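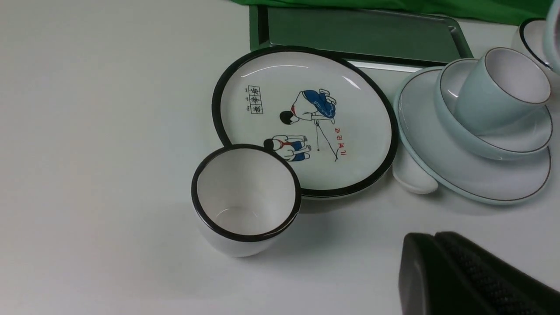

Meinir Gittins wants me to believe that a plate can change how you eat your tea. I have my doubts, and I tell her so before I've got my coat off.

"You're eating less because you're looking at it," she says. "You slow down."

Or you're eating less because the plate is small. She lets that one go.

Gittins started Plumimia in March with 147 pieces of secondhand tableware and a rented unit in Jallville. She now has 300, most of them white with a black rim or that pale blue-green glaze people call celadon. I ask whether hers is the real thing.

"It's celadon style. I put 'style' on the label. I'm not daft."

The cartoon plates sell fastest, she says, particularly the ones with children playing. Can she read the Chinese on them?

"No. A customer has promised to translate it."

And if it says something rude?

"Then I'll put the price up."

Her business partner, Rhydian Eynon, is less romantic. "Half of them buy one plate and hang it on the wall," he says. "So much for slow eating."

Gittins says he's exaggerating. She offers me a biscuit, on a plate, and I eat it at my normal speed.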